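Sestthorpe Phone and App Users' Club
Minutes of the monthly meeting, 2023-06-28

I'm doing the minutes again, so apologies in advance for my spelling and for the bits where I was talking and forgot to write.

We got going late while the projector was being talked into showing my phone screen. Last month's minutes were read and passed, with one fix: the club's first meeting was in 2010, and I had put the wrong year.

Zolik update
Most of the evening went on this. For anyone who missed it, the new version of the Zolik messenger lets you edit a message after you've sent it. You get 25 minutes, then it locks. I'd been playing with it all week and I love it (I type like I'm wearing mittens), so I gave a little demo. You hold your finger on the message, tap the pencil, fix it and hit save. The other person sees the word "changed" in small gray letters next to the time.

Plenty of people weren't so keen. The worry was that somebody could send you one thing, get your answer, and then swap the question so your answer looks silly. Fair point! We tried it on two phones and yes, you can do exactly that. The gray "changed" does show up, but you can't tap it to see the old wording, at least not on the version I have. One member's tablet didn't show the label at all, and after some poking we found it was still on the old version. We agreed the club group will have a house rule: fix typos all you like, but if you're changing a day, a time or an amount, send a new message.

Group size
Our own group chat has hit the limit of 50 for free accounts, and there are people waiting to get in. We could pay, we could split into two groups, or we could move to Plikimden, which a few of us use for family stuff. I said I'd hate to split. Plikimden has bigger groups but the search is awful, and I spent ages last week hunting for one address in it. No vote taken. It goes on the list for next time, and meanwhile I'll message the accounts that haven't posted since November and ask if they still want their spot.

Storage
The question was why the messenger eats so much room. We all looked up our media folders and I won, if that's the word, with 458 videos, nearly all of them forwarded to me by relatives. Settings, then Data, then Keep Media, and pick a shorter time. Please save anything you care about first, as it clears without asking twice. 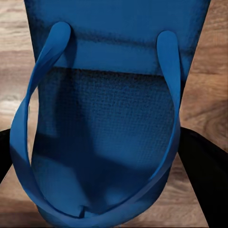 Picture previews were my own item, and I'd been saving it up. The new version crops tall pictures in the chat list, so you only get the middle strip until you tap. It also squeezes them harder than before when you send on the standard setting. Fine detail suffers most, and wood grain shows it well: the swirly knot to the right of the blue bag is the first place I'd look for mush, along with the darker streaks. A flat blue panel forgives a lot more. If you're sending anything people need to zoom in on, switch to High Quality before you hit send. The button is tiny and sits by the caption box.

Backups
We ran short of time. Ueda backup came up again, and the main gripe is that it only runs on wifi while the phone is charging. I promised to try it on my old handset and bring back the results.

Any other business
Please bring your own charger next month, we had a line for the one outlet. Also, the door code has changed, so check the group before you set out.

Closed at nine, and a few of us stayed on to get the tablet updated.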